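Filed under: Kitchen, Citrus Season, Small Projects

**Marmalade, year two, with slightly less shouting**

So it's January again, and the oranges at the market are heavy and cheap, and I came home with way more than I could carry comfortably. The bag handle left a groove in my fingers that lasted until dinner. I regret nothing!

If you were reading last winter you'll remember the first marmalade, the one that set so hard my sister bent a butter knife in it. I still have one jar at the back of the fridge and I'm a little afraid of it. This year I wanted to do better, so I called Toshio Hayashi, who taught the preserving class I took at the community center, and asked him what I'd done wrong. He let me talk for a long time and then said, "You boiled it until you got bored, didn't you." Well. Yes.

His advice was to slow down at the front end (the cutting, the soaking) and pay attention at the back end (the boiling), and I had been doing it exactly the other way around. I used to hack the fruit up any old way and then stand over the pot for ages, stirring and worrying.

**The oranges**

I used 8 medium oranges and 2 lemons. Any sweet orange will do, though if you can get the bitter kind you should, and then you'll want more sugar than I used. Scrub them in warm water with a brush. Mine had that waxy feel and I went over them twice, which made the whole sink smell amazing.

My big pot is a Hájek, secondhand, with a dent in the lid that means it never quite closes. For marmalade it's perfect, wide and heavy on the bottom. I would not trust the skinny soup pot for this, I tried it last year and sugar went everywhere.

**The cutting**

Okay, this is the part I have opinions about now. Use a board that has enough room for the fruit and your hands, and put a damp cloth under it if it likes to slide. Halve each orange first and lay the cut side down whenever you can, so it sits still for you. I kept trying to slice whole oranges like I was in a hurry to catch a train and they rolled all over the place.

Sharpen the knife before you start! I had been sawing away with a dull one for years, and orange peel is tougher than it looks. I finally bought a little Zondby sharpener and did every knife in the drawer, then cut myself opening a bag of rice the same night, so consider yourself warned.

For the thickness, it's up to you. I like a mix of fine shreds and a few chunky bits, and my sister likes it so thin you can hardly find the peel. Keep the juice that runs off the board. Tip it into the bowl with the peel, and tie all the seeds up in a square of muslin, since they help it set.

Then cover everything with water and leave it overnight. I didn't do this last year and the peel stayed chewy, like eating a nice-smelling shoelace.

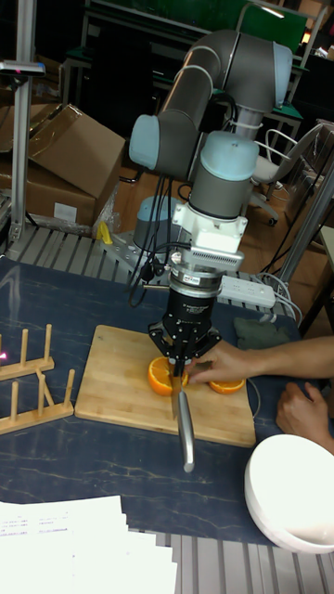 **The boiling**

In the morning, simmer the peel in its soaking water until you can squash a piece between your fingers. It took mine up to 2 hours with the lid on its crooked way. Fish out the muslin bag, let it cool, and squeeze it hard over the pot. It's slimy and weird and I kind of love it.

Now add 4 pounds of sugar, stir it over low heat until you can't feel any grit, and turn it up. Keep a saucer in the freezer and start testing early, earlier than you think. Drop a bit on the cold saucer, wait, push it with your finger. If it wrinkles, turn off the heat. Walk away from the pot for ten minutes so the peel settles evenly, then fill your warm jars.

I used the Cesik jars with the clip tops for the fridge batch because they're pretty, and plain screw-top ones for the jars I'm giving away. The color came out a deep, bright orange, and it slides off a spoon! I've had it on toast, on yogurt, and once straight out of the jar at 6 a.m. standing in my socks.

Next up I want to try one with ginger. If you've done it, tell me whether you grate it or slice it, my neighbor and I are in total disagreement.

Tags: marmalade, oranges, preserving, winter cooking

52 shares | 8 comments

Like what you're reading? Sign up for the newsletter and get new posts in your inbox. Unsubscribe anytime.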